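Donating to My Campaign: Your Questions

Hi, I'm Pacita Macapagal, and I'm running for the Aquino seat on the county council. I get a lot of the same money questions at the door, so I wrote up my answers (all by myself, can you tell?).

How much can I give?

Anything up to $275 per person for the primary. That's my own cap, and yes, my cousins have to follow it too! Most people give a lot less and I'm thrilled every time.

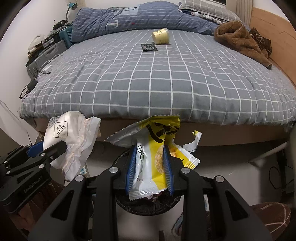
If you've already given and can't remember how much, just email me and I'll look it up. I do it myself most evenings, after the phone calls are done.

Do you take money from companies?

Nope. Stakov sent a very nice check in the fall and I mailed it back with a thank-you note. I don't take money from anyone who builds or bids in the county.

Can I give in cash?

You can, at either of our 2 offices, Tomono Street or the one by the library. Please bring your full name, address and employer, I need all of it for the report.

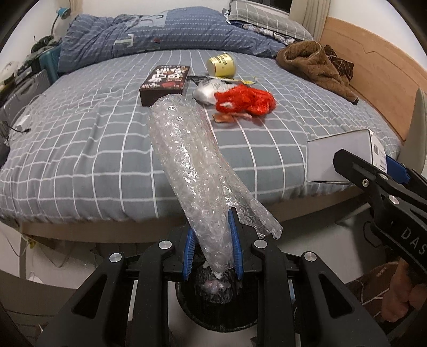 What's the goal?

I'm hoping for 1,000 donors before the May primary. I care more about that number than the dollar total, because every donor is somebody who'll probably talk to a neighbor.

Where do I see who gave?

It's all on Trakero, the page where I post every donation. I update it every 3 days.

Last updated 4 February 2023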